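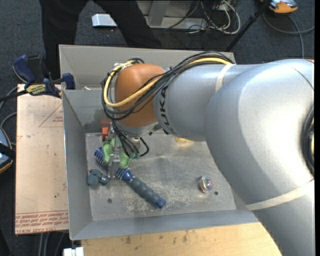

The KUKA arm over the gray bin.

Alkalinity Log

Siv Nordin read the tank at 6 every morning, before the lights came up. Nitrate was 8 ppm and had been for most of April. Alkalinity was 8 dKH on Monday, and it had dropped a little at each test after that.

She recalibrated the doser. It delivered 40 ml into the cylinder, as set. She replaced the reagent with a sealed Fendis kit and got the same number. The volume of the system, sump included, was 326 gallons, and at that volume the drop meant something was taking up carbonate faster than the corals could.

"Snow," said Jahangir over the phone. "Precipitation. Check your heater."

The heater was clean. So were the pump housings. She wrote this down.

The tank had been Eskil's. He had kept the log for years in pencil, in a Lowther notebook with a swollen spine, and he had left her both when he moved to Skellport. His last entry read: 2 frags, back left, do not move. She had never found any frags at the back left, only rock.

She switched off the return pump, waited for the surface to settle and put a flashlight against the glass. Behind the rock, where the flow was strongest, a stony coral had plated over the overflow wall – purple, with a pale growing edge, wider than her hand.

Siv measured it with a ruler held to the glass. Then she raised the dose to 48 ml and entered both figures in pencil, under his.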